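4 November 2025, project notebook, food sorting group

OK, long entry, because I skipped the last two and Darnell Crenshaw has been asking where the notes are (sorry Darnell).

We finally settled the names. The sorting routine is Resta, the grip settings file is Boros, and anything half finished goes in the Flever folder so it stops getting mixed in with the good stuff. Please use them! I lost a good half hour this morning opening the wrong settings file, and I was the one who named it.

The task for our class demo stays as we wrote it up: hand-held grippers, mixed food in a cardboard tray, pick one item, lift it clear, set it down on the cloth. Mandarins and cherry tomatoes on one side, jujubes and the pale porous blocks wherever they fit. I like that mix a lot. The mandarins are nice fat targets and the jujubes are wrinkly and awkward, so we get easy picks and annoying picks in the same tray.
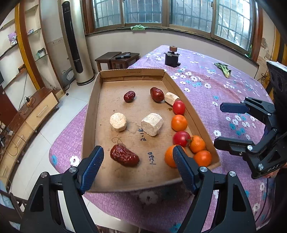 My big worry is still the tray walls. With something sitting right up against the cardboard there's hardly any room for a finger to get down beside it, and I keep wanting to come in at an angle, which messes up the grip width we log. Darnell thinks we should go straight down every time and just accept a few misses. I'd like to try both and compare, same tray, same order, before we argue about it any more.

Log count stands at 1642 picks, and 1332 of those have a label. The rest are mine to do and I will get to them. While I was in there I found 53 with the wrong item name (tomato saved as mandarin, mostly, my fault for copying the line above) and fixed them.

Still to sort out:
- write the grip width in mm, every time, even when it's the same as before
- agree on what counts as a drop. Slipping and catching it again, is that a drop??
- ask Clakov about spare finger pads, we want 4
- Darnell to send me his version of Boros so I can merge it tonight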